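Home | About us | Classes | Shop | Visit | Contact

Print this page | E-mail this page

About Maglaya

Maglaya is a small school for paper and ink. We teach calligraphy, simple bookbinding and letter writing to adults and to children from the age of eight. The school was opened by Sayaka Nomura and Petronella Hendricks, who met when both were working in the repair room of a library. First we had one rented room above a bakery, and the flour came up through the floor. Now we have 3 rooms on Kolgate Street, with a good window to the north in the binding room.
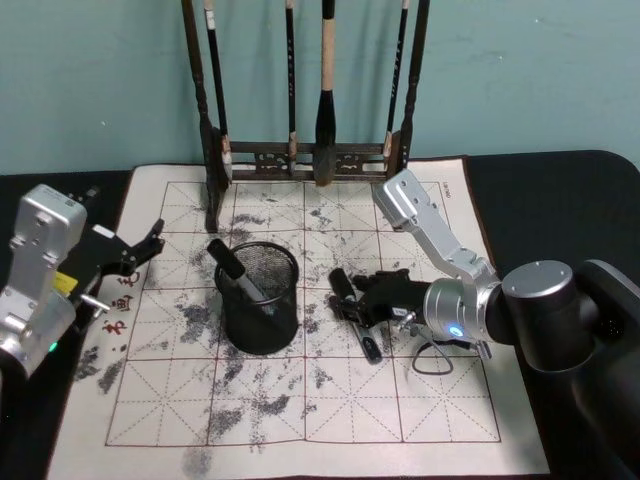

Practice cloth and brush rack on the calligraphy table.

Our groups are small and the lessons are slow. In the first month a student learns to fold, to cut straight and to sit well. Some people find this boring and they tell us so. We still begin like this. The course has 30 lessons, and you may stop after any of them and come back in another year. Paper is included in the price. Beginners can borrow tools. 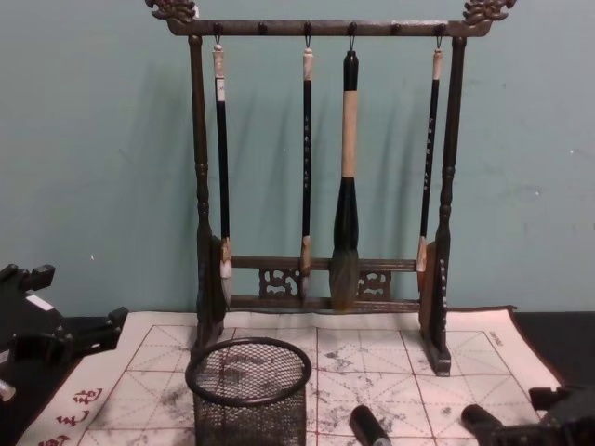 Text: Gwenaël Besson / Maglaya

In May we hold our open evening, from six o'clock. Students show the books they have made, and Petronella repairs one old book for each family without payment. Please bring only one! Last year a man came with a suitcase.

We are also glad to receive letters. I-seul Do answers them by hand, so please be patient with us.

Contact: Maglaya, 42 Kolgate Street | © Maglaya | Back to top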